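Informe de avance n.º 4: inspección del alumbrado y la señalización en la carretera de Lerkness
Periodo: agosto
Preparado por: Omid Ahmadpour, Brikard
Destinatario: Orest Melnychuk, Korkance

1. Estado de los trabajos

Terminada la inspección diurna del túnel Palamarchuk y de su acceso. El túnel es de sección rectangular, con dos carriles y una línea de luminarias a cada lado del techo. El inventario recoge 103 luminarias, todas ya cotejadas con los planos facilitados por Korkance. Queda pendiente la medición nocturna de luminancia.
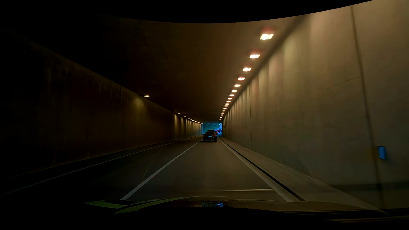

La revisión de cuadros eléctricos se cerró el viernes. Se han sustituido 8 equipos auxiliares; los retirados se conservan en el almacén de Brikard hasta que Korkance autorice su baja. El contraste entre el interior y la boca de salida se estudiará en la próxima fase, con lecturas a distintas horas. Hasta disponer de ellas no se propone cambiar la regulación del alumbrado de refuerzo.

2. Tramo a cielo abierto

Se han recorrido 700 m de calzada. El alcance comprende el eje discontinuo, las líneas de borde, el bordillo y la acera. En la curva a la izquierda se incluyen también la barrera exterior y el dorso del panel de señalización.

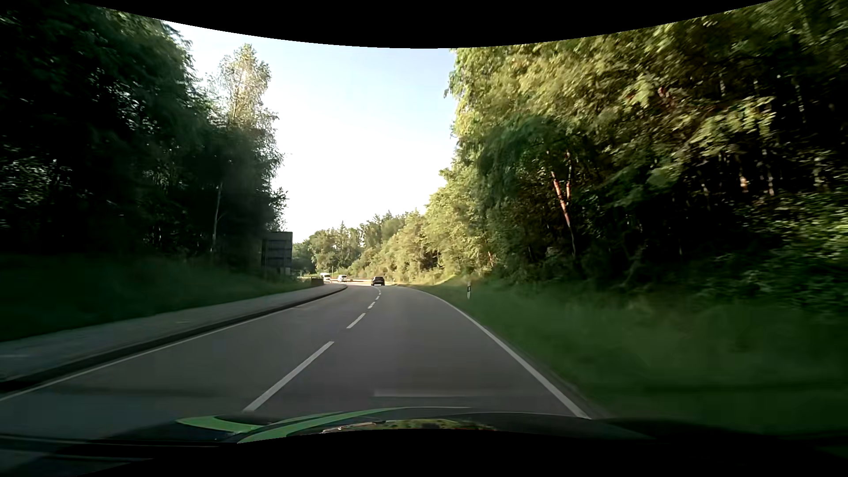 Para la retrorreflexión de las marcas se ha fijado una campaña aparte, con el equipo portátil y corte alterno de carril. La solicitud de corte está presentada y sin respuesta. En la franja arbolada se pide a Korkance que confirme quién asume la poda, partida que no figura en el contrato vigente.

3. Desviaciones

El plazo acumula cuatro días de retraso por la entrega tardía de los equipos auxiliares. No hay desviación de coste. La partida de señalización vertical no se ha iniciado.

4. Próximas actuaciones

Medición nocturna en el túnel, en una sola jornada si se concede el corte.
Campaña de retrorreflexión en el tramo exterior.
Entrega del inventario revisado en hoja de cálculo, con la numeración de Korkance.

Se solicita respuesta sobre la poda y la baja de material antes del siguiente informe.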